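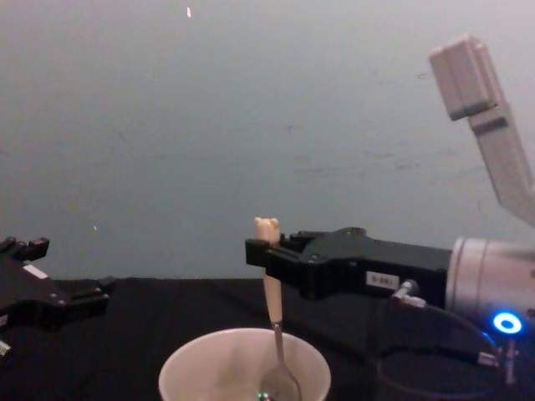
Desde Renham se objeta por escrito que el acta anterior da por aprobado el cambio de tarifa de agua, cuando solo se acordó estudiarlo, y se pide que conste la rectificación. Se rectifica.

Comunidad de Regantes Plisteo
Acta de la sesión ordinaria de agosto
Inicio: 18:30, segunda convocatoria

1. Lectura del acta anterior
Aprobada con la corrección indicada.

2. Estado de la red
Lecturas cerradas en 1002 contadores. En 23 de ellos el totalizador no avanza respecto al ciclo previo; se solicita sustitución a Agarwal con cargo a la partida de mantenimiento. La válvula reductora del ramal Kidovside mantiene una presión de salida inestable. Se acuerda desmontar el piloto y revisar asiento y membrana antes de pedir repuesto. 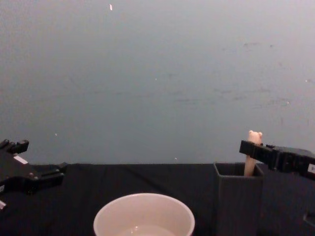
Bol blanco y recipiente gris oscuro sobre la mesa.

3. Turnos de riego
El sector Renham solicita adelantar su turno al lunes. Sometido a votación: 47 votos a favor, 4 en contra. Se aprueba hasta fin de campaña. Los titulares con goteo conservan el horario nocturno.

4. Tarifa
Queda sobre la mesa el estudio de la parte fija por calibre de acometida. Falta el desglose del consumo eléctrico del bombeo, que se remitirá con la próxima convocatoria.

5. Ruegos y preguntas
Se pide limpiar la reja de la toma alta. Se incluye en el parte semanal.

Se levanta la sesión a las 20:10.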